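Making a twisted bracelet from copper wire

I've been hooked on old jewellery ever since I saw a case of twisted arm rings in the little museum at Videmthorpe, and after a lot of spoiled wire I can make a passable copy at the kitchen table. You can too! You don't need a forge, just some soft copper wire, a vice, a hand drill with a cup hook in the chuck, a file and something round to bend it over (I use a rolling pin, but the handle of a cricket bat has done the job).

Buy more wire than you think. Mine comes from Rungrueang in 5 metre coils, and I go for the 2 millimetre thickness. Anything fatter is murder on the wrists.

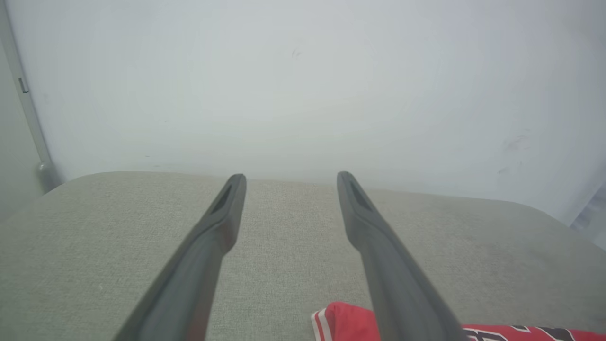

Two fingers, open, with a slot near each tip.

Start by cutting a length of wire and folding it in half. Pop the loose ends in the vice, hook the folded end over the cup hook, and lean back a little so the wire is tight. Now turn the drill slowly. You'll see the twist start at one end and creep along, and it's tempting to speed up - don't, or you'll get a kink that no amount of swearing will shift. Stop when the grooves look even. The original makers liked a fairly open twist on some pieces and a really tight one on others, so suit yourself. 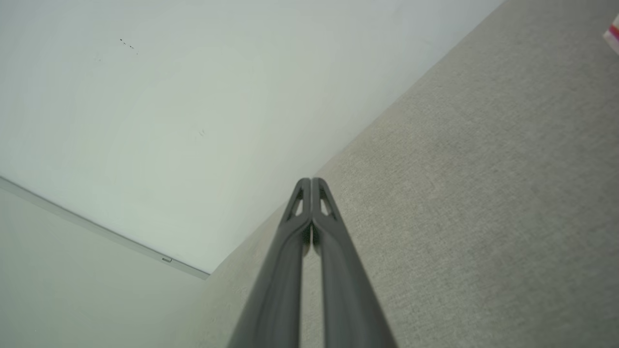

The copper will be stiff by now, so it needs softening. Heat it with a small torch on a fire brick until it glows a dull red, then pick it up with tongs and drop it in a bucket of water. Wear your goggles and tie your hair back. It comes out a horrible colour, but a rub with vinegar and salt brings back the shine.

Trim the twisted piece to 227 millimetres, which goes round my wrist with a decent gap (measure yours first, obviously). File the ends smooth, and I mean really smooth, or they'll snag every jumper you own. Then bend it round the rolling pin bit by bit, working from the middle out to the ends.

If you'd like the dark, dug-up look of the Drurkelura rings, leave it outside for a few weeks. I put one out in June and forgot it until spring. It's my favourite of the lot, greenish in the grooves and brown on top, and I still wear it most days.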